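Estdale Supported Kitchens
Progress report to the Carrillo Fund
Reporting period: September to March 2024
Prepared by: Marichka Nazarenko, project lead
For: Faustino Carrillo, grants officer

1. Summary

The grant covers small alterations to shared kitchens in the Estdale and Jurnville properties, with the aim of giving each tenant a usable preparation area at worktop level. Of the 27 kitchens in scope, 17 are complete. The remainder are scheduled for the next period. Spend to date stands at 56 per cent of the award.

2. Worktops and layout

The survey found that lack of clear worktop was the most common complaint. Appliances had been placed wherever a socket was free, and chopping was often done on the hob cover or the dining table. The agreed layout keeps heating appliances together at one end, stores dry goods and utensils against the back wall, and reserves the middle of the run for a cutting board. No wall units have been moved under this grant.
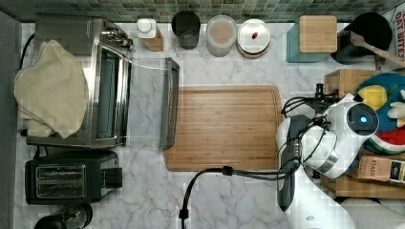 Toaster ovens with a drop-down door need more depth than the original drawings allowed. The door has to open fully without meeting a board or a jar, and the user needs somewhere close by to keep a mitt. The standard drawing has been revised accordingly and reissued to Busmont, the fitting contractor. Four kitchens completed before the revision will be rechecked.

Boards are supplied with a juice groove. Tenants keep their own canisters and jars; the project provides lids or replacements only on request. Labelling was offered and mostly declined.

3. Electrical work

Busmont has added double sockets in nine kitchens. Testing certificates are held for all of them. Cord routing is still untidy in several properties, and cord clips have been ordered.

4. Tenant response

Return visits took place in the completed kitchens. Of the tenants interviewed, 83 per cent reported preparing a meal at the worktop in the previous week. No comparable figure was collected before the work began, so change over time cannot be stated.

5. Risks and next steps

Delivery of worktop sections to Jurnville is running three weeks late. A revised programme has been requested from Busmont. We ask the Fund to approve carrying the unspent fitting budget into the next period.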